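Features > Workplace > Equipment

The second quote is the one to read

When Asuka Shimada took over purchasing at Tadard, a cleaning contractor in Stultville, she was handed a folder of quotes for two-armed robots and a request to have a plan ready by June. The idea was to give the machines the small jobs at the end of a shift: wiping benches, sorting cups, picking up scrap paper and getting it into a bin.

The robots were the easy part to compare. The parts lists were harder. One supplier, Peng, quoted hands separately from arms. Another, Trikari, bundled them but left out spare fingertips, cables and the first year of service.

"I stopped looking at the front page," Shimada says. "I went straight to what we'd be paying in month eight."

Replacement fingertip sets came in at $1392 from one firm and $1781 from the other, and the dearer set was the one with the longer warranty. She budgeted for two sets a year and put 30 per cent on top for labour.

She also asked for trials using ordinary household items. A lid that swings or tilts is a fair test of a hand, and so is a ball of paper, as no two are crushed the same way. 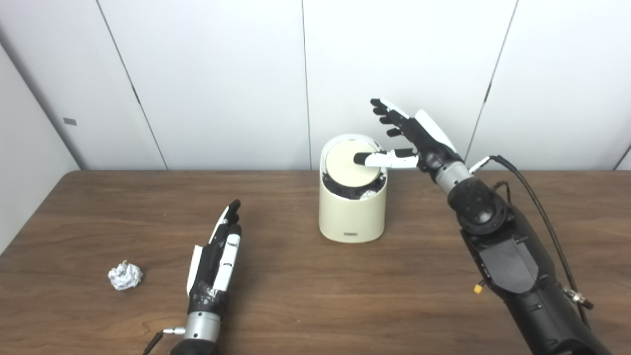

Trial time should be in the budget too. Tadard set aside nearly 30 hours of staff time for it, paid at the normal rate, and kept a written log of every stoppage. Shimada wants that log attached to the final order - along with the service terms - before anyone signs.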